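Dokholm Women's Petition Movement

The Dokholm Women's Petition Movement was a campaign for property and voting rights in the port town of Dokholm and the surrounding district of Kutden. 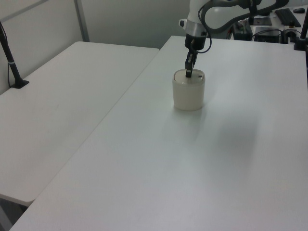 It began among laundry workers and the widows of ferrymen, who under the district code could not inherit a boat, a mooring or a trading licence in their own names. A widow without an adult son was required to sell to a male relative, often well below value, within 170 days of the death.

Origins

The first petition was drawn up in the reading room of the Magyar Street school, where evening classes for women had been held for several years. It asked only that widows be allowed to keep a mooring until the youngest child came of age. The district council declined to receive it on the ground that the signatories were not ratepayers. A second petition, carrying 3,000 signatures, was presented in September of the following year and was read into the council record, although no vote was taken.

Campaign

After the second refusal the movement widened its aims to include the municipal franchise. Meetings were held in the net lofts along the harbour, and a newspaper, Zirnix, was printed in both local languages. It published court rulings in plain terms and gave advice on how to contest a forced sale. The paper was banned twice and reappeared each time under the same title.

In the third year 100 women refused to pay the harbour levy. Goods were seized from several households and sold at auction, where supporters bought them back and returned them to their owners. Five of the organisers were held in the Kutden gaol for a month. Their release was met by a procession through the lower town, the largest public gathering of the campaign.

Reform

The inheritance rule was amended in the next session of the council. Widows gained full title to boats and moorings, while unmarried daughters remained excluded until a later revision. The municipal vote was granted separately, at first only to women who paid the levy.

Legacy

Surviving copies of Zirnix and the second petition are kept in the Dokholm town archive. Historians differ on how far the levy refusal influenced the council, some giving greater weight to the shortage of licensed ferrymen at the time.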